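Jumside draught excluder and window film kit: four months on

I bought the Jumside kit in a bad mood, after a winter of sitting in the back room with a blanket over my knees. The box promises a "warmer home in an afternoon", and I have read that sort of thing on boxes before. It cost £26 from Pakard, which sells it next to the firelighters, and for that you get a roll of foam strip, a brush strip for the bottom of a door, enough clear film for two ordinary windows, and a roll of double-sided tape that deserves a paragraph of its own.

The foam first. It is the same grey self-adhesive foam that Devamum sells by the roll for a good deal less, and if there is a difference between them I couldn't find it with my fingers or my eyes. It squashes flat where the door presses hardest and stays plump where the door doesn't touch it, so you end up fiddling with two layers in one place and none in another. My front door now needs a shove from the shoulder to latch. The instructions say it will "settle". I am writing this in June and it has not settled.

The brush strip is better. It comes too long, you cut it with a junior hacksaw (not supplied, and not mentioned on the outside of the box), and it screws on with 4 small screws whose heads are made of something close to cheese. I threw them away and used my own. Once on, it does the job. A strip of tissue held by the gap used to flutter and now hangs straight, on a windy night, with the kitchen extractor going. That is as scientific as I was prepared to be.

Then the film. You stick tape round the window frame, press the film on, and go over it with a hairdryer until the wrinkles pull out. This part works, and I was quite annoyed about it, having told everyone it wouldn't. From the sofa you can hardly see it. Close up there is a faint shine and a ridge of tape, and you can forget about opening that window until spring.

The tape is the trouble. On gloss paint it holds. On the plain emulsion round the smaller window it let go at one corner within 7 days, then along the top, and when I peeled the rest off it took a strip of paint with it. The leaflet says to test a small area first. I did test a small area, and the small area was fine.

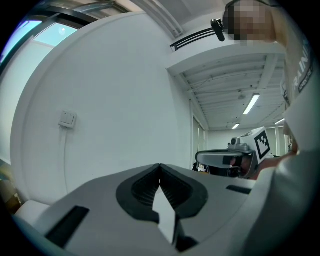 Which brings me to the claim on the back of the box that the kit can save "up to" £400 over its lifetime. Up to is doing a lot of work there. There is no mention of what size of house, what sort of heating, or how long a lifetime is meant to be for a sheet of film you bin every spring. I compared my winter bills with the year before and they were slightly lower, but it was also a milder winter and I was away for part of it. Anyone who tells you they can pick the foam strip out of all that is selling foam strip.

What I can say is that the back room feels less mean in the evenings. The cold stripe across the floor by the door has gone. The curtains no longer move on their own.

The Ok version, which a neighbour has, is cheaper and leaves out the brush. Since the brush is the only part I would pay for twice, I can't recommend that either. My advice would be to buy a decent brush strip by itself, get the film separately if your frames are gloss, and leave the foam on the shelf. If you do go for the full kit, keep the receipt. Pakard refunded me for the second one, opened, without an argument.

Three stars out of five, and two of those are for the brush.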